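The little zine that got me sewing again

I have been meaning to write about Bisora for months and now I finally have an excuse, because the November one landed in my mailbox and I read the whole thing standing up in the hallway with my coat on. It's a sewing zine, stapled, 48 pages, put together by Deisy Pacheco at her kitchen table in Zomisville. No ads! Just people writing at length about the things they make and the things they wreck.

I found it at the Silisby craft fair, in a box under a table, five back issues for the price of a sandwich. I took all five home and was up until two in the morning reading a very long argument about whether you should prewash cotton. (You should. The letters page disagreed with me, loudly, and I loved every word of it.)
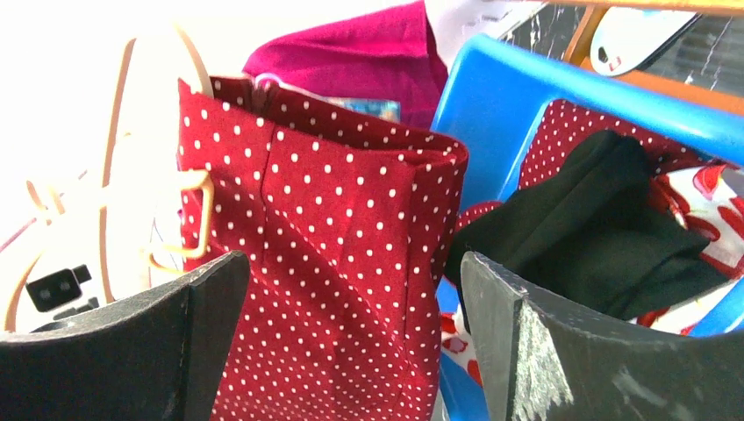
Red cloth with white polka dots

What gets me is how much room everybody is given. One woman wrote four pages on hemming her grandfather's work pants, and by the end I knew the whole family, including the uncle who sold tractors in Usuga and wouldn't wear anything with a zipper. There's a regular column on mending, and another called "Ask Before You Cut" where readers send in their worst mistakes and Deisy answers them so kindly that I've started wanting to make bigger mistakes just to write in.

And it works on you! I hadn't touched my machine in two years. After the third issue I pulled it out of the closet, oiled it, broke two needles, and made a pillowcase. Then another pillowcase. Then a skirt with a waistband I'd rather not discuss, which I wear around the house anyway and am very fond of.

If you want a copy, you have to mail an actual letter with your address in it, and she prints a list of new subscribers inside the back cover. There were 50 names this time and mine was one of them, spelled wrong, and I've cut it out and taped it to the fridge. Next up is collars. I've never made a collar, so if you have a pattern you trust, please leave it in the comments.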